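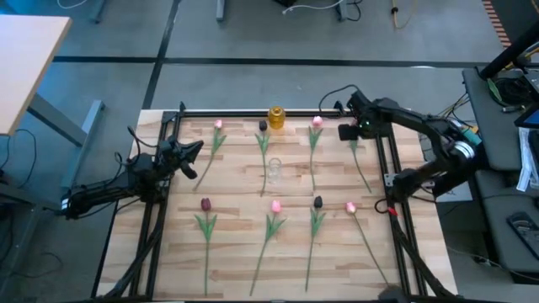

The Tradlow butcher-block top started life as a kitchen counter order that grew and grew, and over the years it has become the thing people write to us about most. We make it in our own shop, we oil it by hand, and we send it out the door flat, square and ready to set on whatever base you already have. People use it for bread, for sewing, for homework, for model trains, and a good many use it for flowers. Lay a few long-stemmed tulips down on that light, striped grain, pale pink next to one that is nearly black, and the colors are easy to tell apart, so you can sort out your bunch before a single stem goes in the vase. We like a light surface for that kind of work, and for most other kinds too.

Tradlow Butcher-Block Work Top
Item 1144
Made to order by Hlongwane Bench & Table

What it is

A solid wood top, glued up from long strips set side by side with the edge grain facing up. There is no veneer and no core of anything else hiding in the middle. If you scratch it, there is more wood under the scratch, and if you scratch it badly you can sand the whole thing back and start over. We have had tops come home to the shop looking like they spent ten years under a leaky truck, and a long afternoon with the sander made them very nice again.

We let the strips vary. Some makers sort theirs until every piece matches its neighbor, and that is a fine way to do it if you want a quiet surface, but we have always enjoyed the stripes. You will get some pale ones, some honey-colored ones, and now and then one with a bit of figure in it that you will find yourself looking at while the kettle boils. We can't promise you a particular pattern. If you have strong feelings (and some of our favorite customers do!) put them in the order notes and we will do our best with what is on the rack.

Sizes and thickness

Standard depth: 30 inches
Standard lengths: 48, 54 and 72 inches
Thickness: 1 1/2 inches
Edges: eased by hand, no sharp corners
Underside: sanded and sealed, not drilled unless you ask
Finish: three coats of Casesov hardening oil

The 54 is the one we sell most. It fits along the short wall of an ordinary kitchen or under a double window, and two people can carry it up a flight of stairs without a quarrel. The 72 is a beautiful thing but it is heavy, and we would ask you to think about your stairwell before you order it. Please measure the turn at the landing. We say this with love and some experience.

Custom sizes are welcome up to 96 inches long. Send us a drawing, even a bad one on the back of an envelope, as long as the numbers are clear. We will write back with a price and a proper drawing for you to sign off on before we cut anything.

About the finish

We tried a good many finishes before we settled on the Casesov oil. Varnish looks wonderful on the first day and holds up well enough, but once it chips you are in for a bigger job. Plain mineral oil is gentle and easy and needs doing over and over. The hardening oil sits somewhere between the two. It soaks in, it cures, and it leaves a soft, low sheen that feels like wood under your hand. A cup of water knocked over on it will bead up for a while and give you time to find a towel.

A fresh top has a faint nutty smell for the first couple of weeks. Some people love it. If you don't, open a window and it will go away by itself.

Using it as a flower bench

This deserves its own section, partly because so many of you ask and partly because Dineo Radebe, who runs our finishing room, has strong views on it. Dineo came to us from the flower trade and her advice is worth having whether your stems are from the garden or made of silk.

For fresh flowers, keep a tray or an old towel under your bucket and vases. Oil or no oil, a wet ring left overnight will leave a mark, and so will a damp heap of leaves. Wipe up sap and pollen as you go with a cloth wrung out in warm water. Lily pollen is the worst of the lot – lift it off with a piece of tape before you bring any water near it, or you will be rubbing orange into the grain until suppertime.

For silk and other artificial flowers you have a freer hand. Lay everything out flat first, heads all one way, and give yourself room between the stems. You will see which ones need bending and which leaves want fluffing up. If you cut wired stems, use a cutting mat, or at least a folded newspaper, because the cut ends are sharp and will leave little ticks in the surface. Hot glue peels off cleanly once it has cooled, usually in one satisfying piece.

Bases and mounting

The top is sold on its own. It will sit happily on cabinets, on sawhorses, on an old desk with the lid taken off, or on our Hilix steel legs, which are listed separately. Whatever you choose, please fasten it in a way that lets the wood move. Solid wood gets a little wider in damp weather and a little narrower in dry, and it will do this all its life, however kindly you speak to it. Slotted brackets are in the box, along with screws of the right length. Please don't use longer ones. Every spring we hear from somebody who has run a screw up through the top.

If your base has an open middle, the 72 and anything longer should have a cross rail under the center. The shorter ones don't need it.

Looking after it

Day to day, a damp cloth and a little dish soap is plenty, and then dry it off. Keep bleach and scouring pads away from it. Hot pans need a trivet.

Re-oil once a year, or whenever the surface starts to look thirsty. We do ours in April, when we can leave the windows open. Rub it lightly with fine sandpaper, going with the stripes, wipe off all the dust, put on a thin coat of oil and take the extra off after 15 minutes. Leave it overnight. Lay the oily rags out flat outdoors to dry before you throw them away, and never leave them balled up in a bin, as they can heat up and catch fire.

For small dents, put a wet cloth over the spot and touch it with a warm iron for a few seconds. The wood swells back up more often than not. Let it dry fully and put a dab of oil on afterward.

Price and delivery

48 inch: $485
54 inch: $540
72 inch: $710
Hilix steel legs, set of four: $165
Casesov oil, one pint: $28

Tops are made in the order the requests come in, and the present wait is 11 weeks. We know that is a long time. We are a small shop and the glue-ups need to rest before we flatten them, and hurrying that part gives you a top that cups. If you need something sooner, ask about our seconds shelf, where there is often a perfectly sound piece with a small knot or a color streak that bothered one of us more than it will bother you.

Delivery is by flatbed or van, to the curb, with a call the day before. The driver can help carry it as far as a ground-floor door. Please unwrap it within two days and let it lie flat on spacers so the air can reach both sides, and give it a week indoors before you screw it down.

Returns

Standard sizes can come back within 30 days if they haven't been cut, drilled or oiled. Custom sizes are yours to keep, though if we have made a mistake we will put it right at our own cost. Every top has a number stamped on the underside, and it helps us a great deal if you have it handy when you write. The last one out of the shop was 2,039.

Prices checked 19/01/2021. Wood samples are free for the asking, and we'll put in a scrap with one half oiled and one half bare so you can see what the finish does.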